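2020年2月23日

件名:グリッパ指部の更新計画、および来年度の消耗品見積り

残予算の確認から。今年度の装置改修枠で残っているのは300千円。これ以外に消耗品枠があるが、12月にケーブルと電源をまとめて買ったため、当てにできない。手首カメラの予備もこの枠で買うつもりだったので、指部と取り合いになる。

指部の現状
・橙色の三角パッド(リブ付き)はそのまま使える。左右とも割れなし。
・内側の黒いストリップは先端寄りの歯が丸くなってきた。左のほうが早い。左右を入れ替えて使う案は、取付穴の位置が違うため不可。
・白い筐体は問題なし。ねじの緩み止めを塗り直した。
・ストリップの接着が一度はがれた。脱脂が足りなかったと思われる。手順書に脱脂の項を足すこと。

交換周期
前回の貼り替えから稼働200時間で歯の丸まりが目視でわかるようになった。把持そのものはまだできるが、丸い側面をもつ物で回転ずれが出る。ずれが出てから替えるのでは収録のやり直しが発生するので、来年度は200時間を上限として計画する。残量の管理は稼働時間の積算で行い、見た目での判断はやめる。
積算はこれまで収録ログの時刻差から手で出していた。準備中の開閉が入らないので実際より短く出る。コントローラ側の通電時間を読むほうがよいが、こちらは待機も含む。どちらを採るか未定。見積りには短いほうを使わないこと。

見積り依頼の結果
1)Vindov
指一式の完成品。筐体、パッド、ストリップ込み。最大開き115 mm。現行の取付板がそのまま使える。単価は高いが、ストリップだけの追加購入ができる。納期は年度内に間に合うとの回答。ただし検収に要る日数は先方の回答に含まれていない。
2)Rirkstead
パッドのみの供給。材質を選べるが、硬さの表が古い規格で書いてあり、現行品との対応がとれない。試供品を一組頼んだ。届くまで評価保留。
3)Dunbar
ストリップの長尺品。こちらで切って使う。最も安い。歯のピッチが現行より粗い。切断治具を自作する必要があり、その工数が見積りに入っていない点に注意。
4)Hamolon
指ではなく手首側のアダプタ。工具なしで指を交換できるようになる。今回の目的からは外れるが、交換のたびにカメラの外部校正をやり直している現状を考えると、再現精度しだいで元が取れる。繰返し位置の数値を問い合わせ中。

比較
Vindovの一式を二組入れると、それだけで改修枠の大半を使う。一組なら手首カメラの予備も買える。一組を現用、いま付いているものを予備に回し、予備側のストリップだけDunbarの長尺品で貼り替える案が現実的。ただし左右だけでなく現用と予備でも歯のピッチが違うことになる。収録データに混ぜる場合は、どちらの指で取ったかをセッションのメタデータに残さないと後で分けられない。いまの書式に欄がないので追加する。

開きについて。現行の指は大きめのカップでも余裕があるが、持ち手の向きによっては片方の指が先に当たる。115 mmあれば今の物品一覧はすべて入る計算。一覧の寸法のうち工具類は本体径しか書いておらず、スイッチなどの出っ張りを含まない。計り直してから発注仕様に書くこと。本体径だけで判断すると足りなくなる恐れがある。

収録計画との関係
来年度の目標は2,000エピソード。物品の入替えを含む。今の段取りでは指の貼り替えと校正で半日止まるので、貼り替え回数がそのまま日程に効く。貼り替えを収録の区切りに合わせれば影響は小さいが、区切りを待って丸くなった歯で続けるのは避けたい。予備の指を一組、貼り替え済みで常に置いておくのが前提になる。

物品側の費用は少ない。積み木、マグ、円筒容器などは手持ちで足りる。電動工具だけは本体を落としたときの損耗を見込む必要がある。回転工具は立てた状態からの把持を主に取るため、倒れやすい。落下に備えて同型をもう一台、消耗品枠で申請する。刃は付けない。電源系も外しておく。机の天板は木のままで進める。傷がついても張替えは申請しない。天板を替えると背景の見えが変わり、これまでの分と揃わなくなる。

却下した案
・吸着ハンドの追加。対象物の半分以上が曲面で、用途が限られる。配管の費用も別に出る。
・指の全面内製。筐体は作れるが、リブ付きパッドの寸法ばらつきを抑えられなかった。前回の試作では左右で閉じ位置がそろわず、校正で吸収するにも限度があった。
・中古の手首カメラ。安いが、レンズの個体差の記録がない。

工具把持時の指の開きと位置
青い回転工具で接近姿勢を確認中。工具は右指寄りに立つ配置。対称に寄せてから閉じるのが基本だが、教示する側の癖で片寄るため、片寄ったまま閉じた場合に最初に当たる側の摩耗が進む。左のストリップが早く丸くなる件とは向きが合わない。物品ごとの片寄りを集計しないと原因は言えない。ここは保留。
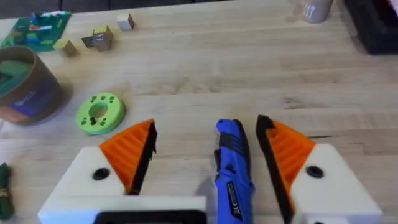
次にやること
・Hamolonから繰返し位置の数値が来たら、校正省略の可否を判断。
・Rirksteadの試供品は届いた時点で硬さを測る。手持ちの硬度計は校正期限を確認してから使う。
・工具類の最大幅を出っ張り込みで計り直し、物品一覧を更新。
・Vindovに一組での正式見積りを依頼。ストリップの替えを別行にしてもらう。
・Dunbarの長尺品は切断治具の図面ができてから発注。最小購入単位を聞いていない。
・メタデータに指の識別欄を追加。既存分は現行の指として一括で埋める。
・同型の回転工具、消耗品枠の申請書を下書き。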